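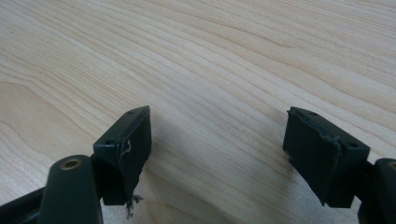 2/27/26

I finally gave up my desk at home. For most of the last 3 years I worked from the spare bedroom, and since August I've been renting a spot at Wurkville, the shared office on Gallier Street. I've been meaning to write down how it's going, mainly for the two friends who keep asking if they should do the same.

The money first. A day pass is $14. A monthly plan costs more than I wanted to pay, so I buy passes and go in two or three days a week. I used to spend nearly that much on coffee and lunch when I worked out of cafes, and at a cafe you can't leave your laptop to use the restroom.

The commute is 40 minutes on the bus if I catch the express and a good deal longer if I don't. I thought I would hate it. I read on the way in and do nothing on the way back, and by the time I get home I've stopped thinking about work. In the spare bedroom I never really stopped. I would answer one more email at 9 p.m. with the laundry going.

Some things are worse. The phone booths are always taken between 10 and noon, so I've moved my calls to the afternoon. The heat comes on late on Mondays. There is one microwave, and people have opinions about fish. I also can't spread papers out the way I did at home, which matters in tax season – I do the books for two small businesses and one of them still sends me receipts in envelopes.

The internet is fine. They use Fastar, the same as I have at home, and it has gone out once that I noticed.

Lunch is better than expected. Santoro is a short walk away and does a half sandwich and soup. I go on the days I haven't packed anything, which lately is most of them.

I'm keeping the setup at home for now. The chair is good and I would get nothing for it used. But I took the second monitor down last weekend and put the guest bed back together, and my sister is coming in two weeks to sleep in it. I still need to find the box with the sheets.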